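Right, cooling system thread, for the six of you who asked and the rest who can mute me. The van is running again and I have opinions about radiator hoses.

---

Background for new people: it's an old Pirkano camper, petrol, the long one with the daft roof. I've had it since September. It came with a folder of receipts, a smell of wet dog and a temperature gauge that wandered wherever it fancied.

---

For the first few weeks I told myself the gauge was just old. It sat bang in the middle on the flat, crept up on hills, and dropped back to cold on the way down. I thought, well, that's hills for you!

---

Then came the long climb out of Brovby with the bikes on the back and a headwind. Needle into the red, sweet smell through the vents, me on the verge with the heater on full and all the windows open, looking like I'd lost an argument with a sauna.

---

Let it cool for the best part of an hour (please, please don't open the cap on a hot one) and topped it up with drinking water. Limped home at lorry speed. It took up to 5 litres in the end, which is a LOT when the whole system doesn't hold much more than that.

---

So where was it going? No puddle on the drive. No white smoke. No mayonnaise under the oil cap, and I checked that about nine times because I was dreading a head gasket.

---

Borrowed a pressure tester, the sort with a hand pump and a dial, and pumped it up. Needle on the dial sank slowly, and I lay on the gravel with a torch for ages hearing a hiss and seeing nothing at all. Very relaxing Sunday.

---

Found it eventually with a bit of tube held to my ear like a doctor. Bottom hose, on the underside, exactly where it passes the subframe. It had been rubbing there for years and there was a slit you could only see if you bent the hose with your thumb.

---

Great, I thought, a hose! Cheap! And then I tried to undo the clips.

---

The clips on these are the original wire ones and mine had rusted into one solid lump with the stub on the radiator. I was as gentle as I know how to be. The stub came off in my hand anyway, clip, hose and all.

---

I said a word the neighbours will have to get over.

---

So now we're shopping for a radiator. Prices, in case it helps anyone with the same van:

- new one from Skirmont, all aluminium, £283
- having my old one recored at the place in Vaughan, £192, but they wanted it for a fortnight
- secondhand off a breaker, a lot less, and you get to guess what's inside it

---

I went for the recore. I know. Everyone in the owners' group said get the aluminium one, and they're probably right, but the Skirmont's top mounts sit further back than the originals and you have to file the brackets to make it fit. I've seen my own filing.

---

The chap at the counter in Vaughan turned my radiator over, poked at the fins with a biro and half of them fell out on his bench like cornflakes. So it was never going to cool anything properly, slit or no slit. That explains the hills.

---

While it was away I did everything else I could reach. New thermostat (the old one was stuck part open, hence the gauge dropping to cold on the way down). New top hose, bottom hose and both heater hoses. New cap. Proper worm drive clips everywhere.

---

Small tip about the heater hoses: take a photo of which goes where before pulling them off. I did not. I had hot air blowing on my feet and nothing on the windscreen for a whole evening until I swapped them back over.

---

Other small tip: warm the new hoses in a bowl of hot water before you try to push them on. My hands are useless in the cold and it made the difference between swearing for one minute and swearing for twenty.

---

The bottom hose now has a split length of old hose cable-tied round it where it passes the subframe. It looks dreadful and I'm very proud of it.

---

Radiator came back painted, pressure tested and heavier than it left, which I liked. Went in first go. I'd kept all the bolts in an egg box with the holes labelled and still ended up with one over. It's a short one with a captive washer. If you own one of these and know where it lives, tell me!

---

Flushed the block with the hose until it ran clear. It ran brown, then orange, then a sort of weak tea for absolutely ages. I reckon someone before me had run it on plain water for years, so no wonder the fins had gone.

---

Bleeding it was the faff I'd been warned about. Nose up on ramps, heater on hot, cap off, squeeze the top hose, top up, squeeze again. There's a bleed screw behind the air filter that isn't in the handbook. Open it till it stops spitting and dribbles steadily.

---

Then a proper test. 622 miles so far, including Brovby hill twice, once with the bikes and once with the bikes and a full water tank. Needle climbs to the middle and stays there like it's been painted on. I keep looking at it. I need to start looking at the road again.

---

Coolant level hasn't moved either. I put a blob of nail varnish on the bottle at the cold mark and check it every morning before I've had my tea.

---

Someone asked about an electric fan. I've still got the big engine-driven one and it roars like a hovercraft when you pull away, but it works, so it's staying until spring at least. The wiring in this van is a whole other thread and I'm not emotionally ready.

---

Next job is the sliding door, which has decided it opens from the inside or the outside depending on the weather, never both. After that, the handbrake. If anyone has a spare door runner for the long wheelbase I'll pay the postage and send biscuits.

--- 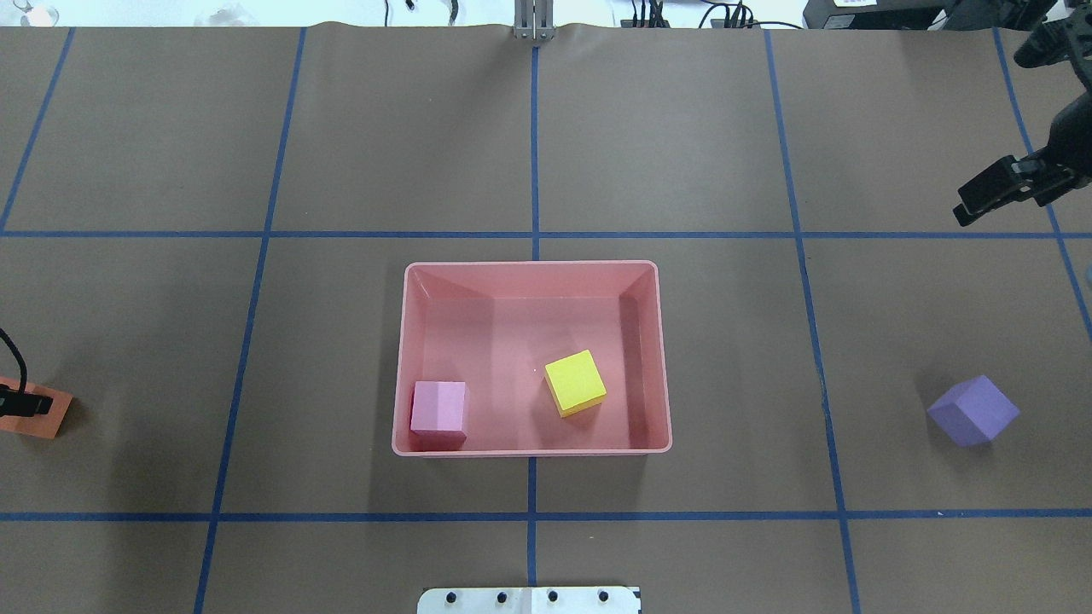

Pink tub, blue tape, brown paper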